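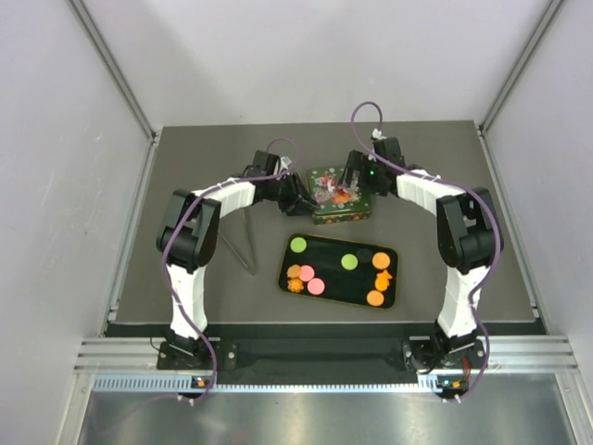
I've had the Salian two-arm kit from Traltach for 4 months, and the trouble started with a stall fault on the left arm. It would reach in, freeze halfway and hold there until I cut the power, which is a bad habit in something that can pinch. My test job is sorting little flat discs and stars off a black tray into a flowery tin, so both grippers end up working close together. The fault log had 232 stalls in it, nearly all at full reach!

I blamed the motors (wrong). Support had me check the purple cable that runs down the outside of the arm, and the connector at the board end was backing out a hair every time the elbow folded. A new cable and a bit more slack fixed it – 2 weeks now without a stall.

Great arms, weak connectors, and there really should be a stop button in the box. Three stars.

Home Reviews Kits Parts Forum
Shares 607 | Comments 2

Afia Kwofie
Same fault on mine, but the right arm. Which cable did they send you?

Zhiqiang Zou
Buy the stop button before you do anything else. My knuckles agree.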